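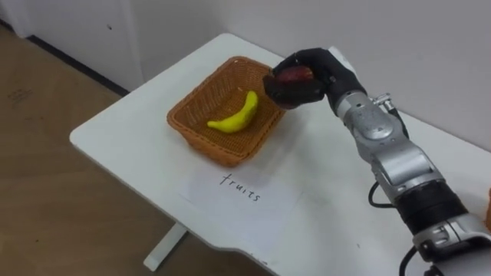

May, 9:30 am. Sorting table, continued.

Fruit basket today. The handwritten "fruits" sheet lies flat in front of it on the white table. Banana in the basket, apple next. Still want to decide between paper labels and proper tags before we do the rest of the shelf.

Notes on the basket. Rectangular, rounded corners, sides flare a little. The rolled rim is thick enough to carry by. The weave is tight, so grape stems and such won't poke through the way they did with the Zaugg wire ones. Inside length 29 cm. Fits the Plorkavach shelf with 2 cm to spare, which is tight if anyone pushes it in crooked.

Label. Thin black pen is hard to read from the doorway. I tried standing at the sink and could only make out that something was written there. Redo in thick marker, same word, lower case. Keep the paper flat for now – folding it into a tent made it slide every time the table got bumped.

Order of filling. Banana first, then apples. Apples on top of bananas bruise them, I know, but with one of each there is room to set them side by side. For a full basket we should go back to apples at the bottom. Write this on the card at the Justico cabinet so it gets done the same way in the afternoon.

Open items:
– lining for the basket? Paper towel bunches up. Try the thin cloth from the Stostedero box.
– onions and potatoes need their own place, they keep ending up with the fruit
– second sheet, "vegetables", check that it fits on one line at the same letter size
– wipe the table before lunch, there was tape residue near the back last time

Marker is in the top drawer, left side. The blue one is dry, throw it out.

2 pm. Cloth lining cut, a bit short at one end. Leaving it. Still no decision on tags.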